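3 孤立空室の定義と推定の手順

3.1 対象とする規則

短期賃貸型コンドミニアムの予約暦には、既存の二つの予約に前後を挟まれ、通常の販売条件では埋まらない短い空室期間が生じる。本稿ではこれを孤立空室と呼ぶ。孤立空室の長さは、先行する予約の退去日から後続する予約の到着日までの夜数で測る。ある空室期間が孤立しているか否かは、夜数のみでは決まらず、その時点で住戸に設定されている最低宿泊日数との関係で決まる。空室期間の夜数が最低宿泊日数を下回るとき、その期間は予約サイトの検索結果に表示されず、需要の有無にかかわらず販売できない。

最低宿泊日数は、清掃費の固定的な性格を背景として設定される。清掃は滞在の長さによらず退去ごとに一度発生するため、短い滞在が続けば、一泊あたりの清掃費は上昇する。所有者は清掃費を宿泊者に別建てで請求できるが、総額表示を基準に検索順位が決まる予約経路では、別建ての請求も需要を抑える。したがって最低宿泊日数を引き下げる判断には、空室の回収と清掃費の増加との比較が含まれる。先行研究の多くはホテルの客室を対象としており、清掃費が客室数と人員配置によって平準化されることを前提に置く。所有者が住戸ごとに異なり、清掃が外部の業者に出来高で委託されるコンドミニアムに、この前提をそのまま適用することはできない。

本節で扱う規則は、最低宿泊日数を暦全体について固定する方式(以下、固定方式)と、前後の予約状況に応じて空室期間ごとに引き下げる方式(以下、適応方式)である。適応方式では、空室期間が確定した時点で、その期間に限り最低宿泊日数を期間の夜数と等しくする。ただし引き下げには下限を設け、2泊を下回る設定は行わない。一泊の滞在を認める管理組合が対象地域にほとんど存在しないことによる制約であり、下限を外した場合の効果は本稿の範囲に含めない。

3.2 データ

分析には、管理会社Hendricksが受託する住戸のうち、湖畔のFlaltach地区および海岸部のGraltton地区に所在する708戸の予約記録を用いた。記録は同社が利用する予約管理システムKukasonから抽出したもので、予約の作成時刻、到着日、退去日、予約経路、宿泊料、清掃費、取消の有無および取消時刻を含む。加えて、最低宿泊日数の設定変更が時刻とともに履歴として残されている。この履歴により、各時点で宿泊希望者に提示されていた販売条件を復元できる。

住戸の属性としては、寝室数、寝台の構成、階数、昇降機の有無、浴室の形式、ペットの可否を用いた。属性は掲載文から取得したが、掲載文は所有者が自由に記述するため、表記の揺れが大きい。とくに寝台の構成は、ソファベッドや簡易寝台を定員に含めるか否かが住戸によって異なる。本稿では、掲載文に記された定員と、常設の寝台のみから計算した定員とを別の変数として保持し、両者の差を補助寝台への依存度とみなした。依存度の高い住戸では家族連れの利用が多く、滞在が学校の休暇期間に集中するため、孤立空室の分布も他の住戸とは異なる可能性がある。

所有者自身による利用は、記録上は通常の予約と同じ形式で登録されている。宿泊料が零であり、かつ予約経路が管理会社の直接入力である記録を所有者利用と判定した。所有者利用は暦を占有する点で通常の予約と変わらないため、孤立空室の判定には含め、収益の計算からは除外した。清掃と修繕のための販売停止期間も同様に扱った。ただし、販売停止の理由が空欄となっている記録については、所有者利用と修繕のいずれであるかを区別できない。これらは独立した区分とし、後述の推定ではダミー変数で制御した。

以上の手順で得られた孤立空室のうち、規則の切り替えの前後で比較可能なものは1,176件であった。比較可能とは、同一住戸において、季節区分および空室の夜数が一致する期間が切り替えの前後の双方に存在することをいう。比較対象のない期間は記述統計には含めたが、推定には用いていない。

3.3 空室期間の確定時刻

適応方式の評価で問題となるのは、空室期間がいつ孤立したとみなすかである。後から入った方の予約の作成時刻を確定時刻とするのが自然であるが、予約は取り消されうる。取消によって空室期間が延び、最低宿泊日数を満たす長さに戻れば、その期間は孤立空室としての性質を失う。逆に、取消後に別の予約が入り、元の期間より短い空室が新たに生じることもある。

本稿では、空室期間を時刻に依存する対象として扱う。ある住戸の暦は、予約の作成または取消が起こるたびに状態を変える。各状態について、連続する空室夜の集合を列挙し、その両端が予約または販売停止に接しているものを候補とする。候補の夜数がその時点の最低宿泊日数を下回れば孤立と判定し、判定が継続した時間を孤立時間として記録する。孤立時間は、候補の到着可能日に達するか、隣接する予約が取り消されるか、設定変更によって販売可能となった時点で終了する。

この定義の利点は、取消の影響を事後的な情報なしに処理できることにある。確定した滞在のみから空室を逆算する方法では、取り消された予約が販売機会を妨げていた時間が分析から落ちる。取消規定の緩い住戸ほどこの欠落は大きく、規則の効果を住戸間で比較する際に系統的な偏りをもたらす。

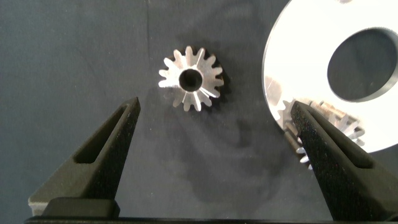

図2 金属製の小型平歯車(上)、黒色のロボットアーム(下)
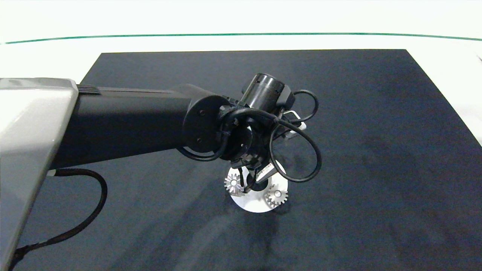
著者:Heriberto Sandoval
公開日:2019年2月6日

3.4 推定モデル

孤立空室が到着可能日までに予約される確率を、離散時間のハザードモデルで推定する。観測の単位は、空室期間と残余日数の組とする。残余日数は、観測日から空室期間の最初の夜までの日数である。被説明変数は、当該観測日に空室期間の全部または一部が予約された場合に一をとる指標とし、説明変数には、適用されている規則、空室の夜数、残余日数の関数、提示価格、住戸属性、季節区分および地区を含める。

残余日数の効果は単調とは限らない。到着の直前には検索者が減る一方、残った検索者の予約意思は強い。この形状をあらかじめ特定することを避け、残余日数には区分ごとの定数項を与えた。区分の境界は、需要の変化が大きいと予想される直前期に密に、早期に疎に置いている。境界の位置を変更しても、規則に関する係数の符号は変わらなかった。

規則の効果を識別する上での主要な問題は、規則の選択が所有者の判断に依存する点である。空室に悩む所有者ほど適応方式への切り替えに応じやすいとすれば、切り替えた住戸とそうでない住戸との単純な比較は、規則の効果を過小に評価する。Hendricksは適応方式の導入にあたり、所有者の個別の同意を得たうえで、住戸の管理番号の順に設定を切り替えた。同意した住戸の内部に限れば、切り替えの時期は管理番号によって決まり、住戸の稼働状況とは直接の関係をもたない。推定ではこの時期の差を利用する。

ただし、管理番号は受託の順に付与されているため、古くから受託されている住戸が先に切り替えられたことになる。受託期間の長い住戸には、反復利用者が多く、掲載ページに蓄積された評価も多い。この差を吸収するため、モデルには住戸固有の効果を導入した。住戸固有の効果を含む推定では、同一住戸の内部における切り替え前後の変化のみが規則の係数に寄与する。受託期間とともに変化する要因、たとえば内装の劣化や評価件数の増加は、この方法では除去されない。評価件数については時点ごとの値を説明変数に加え、内装については改装の記録がある住戸を別に推定して結果を比較した。

3.5 価格の扱い

孤立空室に対しては、最低宿泊日数の引き下げと同時に値引きが行われることがある。両者を区別しなければ、規則の効果と価格の効果が混在する。Kukasonの記録には提示価格の履歴が含まれるが、予約経路によっては、サイト側の判断による割引が宿泊希望者に対してのみ表示され、管理システムには反映されない。この割引は観測できない。

観測できない割引の影響を評価するため、直接予約のみを用いた推定と、全経路を用いた推定を並行して行った。直接予約では提示価格と支払価格が一致する。両推定の係数に差があれば、その一部は外部サイトの割引に起因すると解釈できる。もっとも、直接予約の利用者は反復利用者に偏り、当該地区の繁閑を熟知している。彼らは短い空室を狙って問い合わせを行うことがあり、最低宿泊日数が公式に引き下げられていなくても、電話による交渉で例外的な滞在を認められる場合がある。例外的な滞在は、固定方式の下で最低宿泊日数を下回る予約として記録に現れるため、識別は可能である。本稿ではこれらを予約の成立として数え、別途、除外した場合の結果も確認した。

基準となる価格には、同一地区、同一寝室数、同一季節区分に属する住戸の提示価格の中央値を用いた。個々の住戸の価格はこの基準との比で表す。Gralttonでは眺望による価格差が大きく、海側の住戸と道路側の住戸を同じ基準で扱うことは適切でない。海側か否かは掲載文からは判定しにくいため、管理会社が保有する棟ごとの配置図に基づいて分類した。Flaltachでは湖面が見える住戸の割合が低く、分類による推定値の変化は小さい。

3.6 清掃費と純収益

予約確率の上昇は、所有者の収益の増加を直ちには意味しない。空室期間が埋まることによる増分収益は、宿泊料から予約経路の手数料、管理会社の報酬、清掃費および光熱費の増分を差し引いた額となる。清掃費を宿泊者から別途徴収する住戸では、徴収額と実費の差額のみを計上する。リネンの交換費用は清掃費に含まれる契約と含まれない契約があり、後者については寝台の構成から費用を算定した。

純収益の計算では、さらに二つの間接的な効果を考慮する必要がある。第一は、長い予約の置き換えである。適応方式では空室期間が確定した後にのみ最低宿泊日数を引き下げるため、その期間だけをみれば、より長い予約を排除することはない。しかし隣接する予約が後に取り消された場合、短い予約がすでに入っていることにより、延長された空室期間が分断される。この場合に失われる収益は、取消後の空室期間が販売されたと仮定したときの期待収益として評価した。

第二は、清掃の集中である。孤立空室が埋まると、同一日に退去と到着が重なる住戸が増える。退去時刻から到着時刻までの間に清掃を完了させる必要があり、重なりが多い日には清掃業者の人員が不足する。人員不足は割増料金または到着時刻の遅延として現れる。割増料金は請求記録から把握できるが、遅延の費用は金銭として記録されない。遅延に対する補償として宿泊料の一部が返金された事例に限り、返金額を費用に算入した。返金に至らなかった遅延の費用は零と置かれるため、純収益はこの点で過大に評価される。

清掃の集中は、地区によって現れ方が異なる。Gralttonでは対象住戸が少数の大規模な棟に集まっており、清掃員は棟内を移動するだけで複数の住戸を担当できる。昇降機の待ち時間を除けば、住戸間の移動はほとんど問題とならない。Flaltachでは低層の棟が湖岸に沿って分散しており、移動に車両を要する。同じ件数の重なりであっても、後者では遅延が生じやすい。この差を反映するため、重なりの指標は地区全体の件数に加えて棟単位でも作成した。

3.7 推定結果

適応方式の係数は両地区で正であり、規則の切り替えは孤立空室の予約確率を高めた。効果は空室の夜数が長いほど大きい。2泊の空室については、適応方式の下でも予約確率の上昇は限定的であった。清掃費を別建てで請求する住戸では、二泊の滞在における総額に占める清掃費の比率が高く、検索結果には表示されるものの、予約には結びつきにくいと考えられる。清掃費を宿泊料に含めて表示する住戸に限った推定では、この夜数の空室に対する係数が大きくなっており、上の解釈と整合する。

残余日数との交互作用をみると、適応方式の効果は直前期に集中している。早い時期に確定した孤立空室は、確定から長期間にわたって予約が入らず、到着の近くになって埋まる傾向を示した。例外はFlaltachの5月であり、早期から予約が成立している。同地区では5月に湖上競技の大会が開かれ、参加者は日程に合わせた短い滞在を早くから手配する。この月を除外すると、早期区分の係数は有意でなくなる。

住戸属性との交互作用では、ペットを認める住戸において効果が大きい。短期の滞在先としてペットを伴える住戸の供給が限られていることによるとみられるが、ペットを認める住戸は地上階に偏っており、階数の影響を完全には分離できない。補助寝台への依存度が高い住戸では、効果は小さかった。短い空室期間を予約するのは少人数の利用者が中心であり、定員の大きさが需要につながらないためと解される。昇降機の有無は、階数を制御した後には有意な差をもたらさなかった。

純収益については、清掃の割増料金を考慮した後も、大部分の住戸で増加が認められた。減少した住戸は、清掃費を宿泊料に含めて表示し、かつ宿泊料の水準が低い一寝室の住戸に集中している。これらの住戸では予約確率の上昇幅が大きい反面、予約一件あたりの純収益が小さく、割増料金が発生した日の損失を補えない。隣接予約の取消に伴う分断の損失は、取消規定が緩い住戸で相対的に大きいものの、純収益の符号を変えるには至らなかった。

3.8 頑健性の確認

推定の頑健性について、次の点を確認した。まず、所有者利用に隣接する空室期間を除外した。所有者利用は日程が変更されやすく、空室期間の境界が安定しない。除外後の規則の係数は、基準となる推定よりもやや大きくなった。次に、切り替えの時期を実際よりも前にずらした仮想的な切り替えを設定し、切り替え前の期間のみを用いて同じモデルを推定した。仮想的な切り替えの係数は零と有意に異ならず、切り替えに先行する傾向の差は検出されなかった。

さらに、同一棟内の住戸間の代替を検討した。ある住戸の孤立空室が販売可能になると、同じ棟の別の住戸が得ていた短期の予約を奪う可能性がある。奪われた予約がHendricksの受託する住戸のものであれば、地区全体の収益の増加は個別住戸の増加の合計を下回る。棟を単位として、切り替え済みの住戸の比率を説明変数に加えたところ、未切り替えの住戸の予約確率に対して負の係数が得られた。係数の推定精度は低く、Flaltachでは有意でない。Gralttonにおいては、棟内に類似の間取りが多いことから、代替がより強く働いた可能性がある。

他の管理会社が受託する住戸への影響は、データの制約により検討できない。同じ棟に複数の管理会社が混在する場合、本稿の比率は棟全体の販売条件を正確には表さない。混在の程度は管理組合の名簿から部分的に把握できるため、Hendricksの受託比率が高い棟に限定した推定も行い、符号が同じであることを確認した。限定後は観測数が減少し、住戸属性との交互作用については安定した推定値が得られていない。交互作用の再推定は、受託住戸の掲載文の表記を統一した後のデータを用いて行う必要がある。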